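3. The shared-workshop build

3.1 Workspace and rack
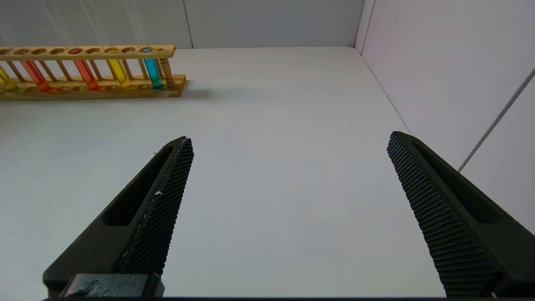
Figure 2. Wrist camera view with the gripper open. The coloured tubes stand in the wooden rack at upper left.

3.2 Arm and gripper

The arm was put together in the Kostuvetti workshop, a members' space with one long bench, a drill press and two printers. Bhupendra Kanaujia and Shanti Bisht did most of the assembly over evenings in July. Parts came from the members' stock where possible, and the remaining motors were bought second-hand.

The gripper has two fingers that close towards each other. Each has a long slot in its body and a crosshatched pad on the inner face (Figure 2). Our first fingers had plain pads, and the tubes turned in the grip when the wrist rotated. We changed the pads before collecting any of the data reported here and kept the same pair of fingers throughout.

The small camera sits at the wrist and looks out between the fingers. We tried it lower down, but the fingertips then hid the tube during the last part of the approach. In its present position both fingers stay in view when open, and the policy can use them as a reference for distance.

3.3 Task and recording

The task is to take a named colour of tube from the rack and lift it clear of the top rail. The tubes are glass and the liquids are coloured. Orange and red-orange were the hardest pair to tell apart under the workshop lights, and we left both in the set on purpose. Not every hole is filled, so the arm cannot rely on a fixed spacing between tubes.

Sunita Rajput and Jasper Verbruggen drove the arm by hand controller and recorded 153 attempts. We removed those in which the rack was knocked out of place or the operator let go of the controller, leaving 126 for training. A further 16 were recorded on a different evening and used only for testing.

The rack was not fixed to the table. Operators moved it by hand between attempts, which gave some variety in position but none in height. We return to this limit in Section 5.

3.4 Faults during the build

The wrist cable came loose 2 times and was then clipped along the forearm. The left finger also worked slack on its mount after long sessions. Pallavi Vishwakarma added a check of both mounts to the start-up list, and we tightened the screws whenever play could be felt by hand.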